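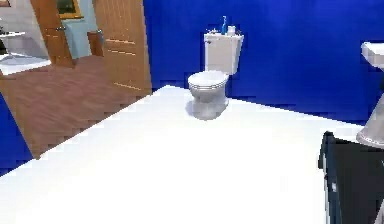 The toy and gift shop Gernness will open a second room in July, and it will be given completely to old-style games for children and their parents. Fumiko Hayashi, the owner, has ordered wooden tops, paper theatres and a set of finger puppets from the small maker Brarus. She also wants to show that many games need nothing from a shop. One of them is the memory game: everybody looks at a few small things on a shelf, then turns away while one is removed. Even the top of a toilet tank will do, with a tall blue bottle and a little white container next to it, when it rains and the children are bored.

The new room will have a long table where visitors can try the games before they buy. Ernő Sipos, who repaired puppets for a travelling theatre, will lead two free afternoons in the first month — one for marionettes and one for paper figures. Each begins at 3 in the afternoon and is open to children from the age of four. Smaller ones are welcome if an adult stays with them.

Places can be reserved at the counter. The shop will keep its usual hours while the room is painted.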